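Ustberg workshop, Clullbridge
Hand-held gripper, unit 3: periodic inspection
Date: 26/03/2024
Inspected by: Kerubo Kimaro
Checked by: Ysaline Rolland
Job number: 2566

Overall result: passed with two actions. Previous full inspection was in September.

1. Housing
Check for cracks, loose screws and sharp edges. OK.
Comment: Light scuffing on the underside where it gets put down. Wiped with a damp cloth, no solvent. Please keep it that way, the last solvent we tried left the plastic tacky.

2. Vent slot
Check slats are whole and clear of dust. OK.
Comment: Brushed out with the soft brush. The fan could be heard at start-up and settled to its normal note. Do not use the air line on the vent, it pushes dust in towards the board.

3. Finger
Check for splits at the bend, play at the mount, and that it springs back when released. OK.
Comment: Flexed by hand in both directions with the power off. No whitening or splitting. There was slight play at the base when I started, gone after nipping up the mount screw. Thread lock was not used as the finger is due to come off again at the next change.

4. Mesh pads
Check both pads are seated in their sockets, with no lifted corners or blocked mesh. OK, see comment.
Comment: The pads were clean but one would not sit flush. Found a crumb of old adhesive in the socket and picked it out with a plastic tool. Both now level to the touch. The mesh is easy to snag, so no metal picks.

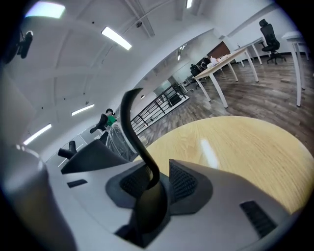
After reseating I closed the gripper on the foam block and opened it again, then repeated this at full speed. Neither pad shifted. If a pad lifts in use, take the unit out of service and tell Ysaline. Pressing it back with a thumb is only good for a few minutes.

5. Jaws
Check faces for burrs, check travel is smooth from fully open to fully closed. OK.
Comment: A little stiff near closed on the first few strokes, then free. One drop of Brala light oil on the slide, excess wiped off.

6. Cable and connector
Check sheath, strain relief and latch. ACTION.
Comment: Sheath is sound. The latch does not click every time. Safe to use with the cable clipped, but the connector needs changing. Thiele part on order. Kerubo to fit.

7. Stop button
Press with jaws moving, confirm drive cuts and needs a manual reset. OK.
Comment: Tested from both ends of travel.

8. Cycle counter
Record reading and reset. Reading: 640.
Comment: Fingers are changed at 1000, so this one stays on for now. Counter was not reset because the finger was not replaced. The wording of this line should say so.

9. Label and paperwork
Check unit number is readable and log sheet is filled in. ACTION.
Comment: Label is fine. Log sheet has gaps. Ysaline to remind all users.

Unit returned to use. Next check when the connector is fitted.

Note added by Y. Rolland: agreed on line 8, I will reword it on the blank form.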